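Home | Desk | Kitchen | Workshop | Paperwork | Search

Sorting a backlog of household paper

Set a limit before opening the first box. A standard file drawer holds a fixed depth of paper, and a drawer packed to the end can't be searched. Leave a hand's width free at the back.

Work in batches of 300 sheets. Make a single pass, and put each sheet in one of four stacks: act, file, scan, shred. Don't read past the heading and the date. Reading is done later, in the act stack only.
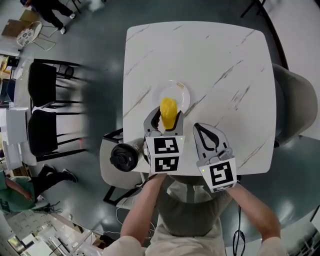
Ikareck wrote in to say that four stacks are too many on a small desk, and that scan and file can share a tray if the scan sheets are turned sideways. Tested in September with 400 sheets. It works, provided the tray is emptied after each batch.

Label folders by the question you'll ask when looking for them. "Car repairs" is easier to find than the name of the garage. Use one type of tab throughout. The Edholm straight tabs stay readable in a full drawer; the Lemaire angled ones overlap after the first dozen.

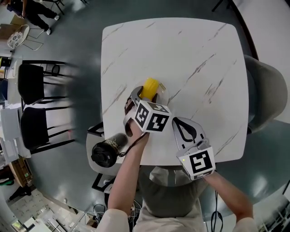
Scan at 300 dpi in grayscale unless color carries information. Name each file with the year first, then the month, then the subject. Copy the folder to a second drive before anything goes in the shredder, and open a few files from the copy to check them.

Repeat the pass once a year. Past 1,000 sheets, start a second drawer.

Contact | Copyright Gisudent Home Tips | Back to top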